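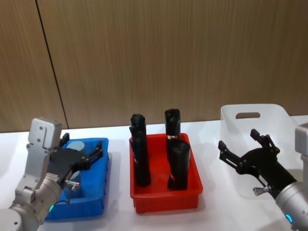 Both arms at the sorting bench: blue bin, red tray, white bin.

Tips for a two-arm sorting bench
Updated Oct 15, 2019

These notes cover the bench we put together in the shared workshop at Tresten. They assume the arms are already bolted down and talking to the controller. Nour Rawashdeh did the wiring and most of the fixing; the layout is mine, as are the mistakes in it.

Setting out the containers

Keep the containers in a single row, parallel to the back edge of the table. Put the one both arms must reach in the middle and give each arm its own bin on its own side. With this layout the arms only have to share space over the tray, and one interlock covers it: if either gripper is inside the tray zone, the other waits.

A shallow tray suits picking. High walls force a vertical approach and cost you the low side grips. Tall tubs are fine as drop bins, but set the release height from the rim, not from the table top. I used the table top at first and cracked a finger pad in September.

Use a different colour for each container. The detection script from Salameh separates them on hue alone, and a plain white table top helps. White tub on white table is the weak pair. Teach that one as a fixed position and do not ask the script to find it.

Tape the outline of each container on the table once the positions are settled. A shift of 11 mm was enough to put our taught points out.

Handling wrapped items

Black plastic wrapping is the hardest thing we have tried. It creases, it reflects, and the depth reading over a crease is poor.

Grip low, where the wrapping lies against something solid. The gathered top will fold between the fingers and the item will swing.

Close slowly and stop on motor current. Stopping on finger position does not work when the wrapping thickness varies.

Leave a finger's width between items where you can. If two are leaning together, take the front one first and re-scan before going for the next.

A small label with a strong colour gives the camera something to lock on to. Stick it on the flat of the side, clear of the folds.

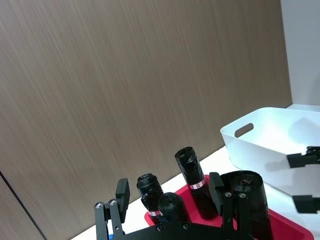

Wrist view over the red tray, fingers raised. Labels show up well against the black.

Wrist camera

Mount it so that both finger pads stay in view when open. You lose part of the image to the gripper, but you can check alignment without a second camera. Mask the gripper area in software before running any detection.

Glossy wrapping throws small highlights. Diffuse the overhead light with tracing paper and lock the exposure. Auto exposure hunts each time the gripper crosses a white bin.

Screws and cables

Check the finger screws every 100 cycles for the first few days, then at each session. Use a weak threadlock. We had one back out at cycle 34, before any had been applied.

Leave slack in the gripper cable for the full wrist rotation and run the wrist end to end by hand before powering up. Ruba Najjar's spreadsheet has the joint limits for the Stemeck wrists. The Tirkico ones differ on the last joint.

Cycle count at the last service was 2,949. Pads were replaced on the left gripper only.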